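Plutside Guest Rooms — Frequently Asked Questions

What time is check-in?
Any time from 3 in the afternoon. If you expect to arrive after 9 in the evening, call ahead and Lorena will leave your key in the lockbox by the side door.

Can I leave my bags before check-in?
Yes. Leave them at the front desk with your name on a tag. We can also hold bags for a few hours after you check out.

Is breakfast included?
Breakfast comes with every room except the weekly rentals. It is served downstairs until 10. On Thursday the kitchen is closed and we put out cold food only — bread, fruit, cheese and yogurt.

Do you have parking?
There are six spaces behind the building, first come, first served. When they are full, use the Rostham Street lot, 300 yards up the hill.

Do you allow pets?
Dogs are welcome in the two ground floor rooms. Please tell us when you book. We can't take cats.

How often are the sheets changed?
Every three nights, and always between guests. If you want them changed sooner, tell the desk before noon. Extra blankets are free.

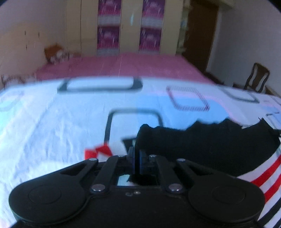
Can I cancel?
You can cancel without charge up to two days before you arrive. After that we keep the price of the first night. August bookings are paid in full and can be moved but not refunded.

Who do I contact about a group booking?
Write to Eldana Wako at the front desk. Include your dates and the number of beds you need.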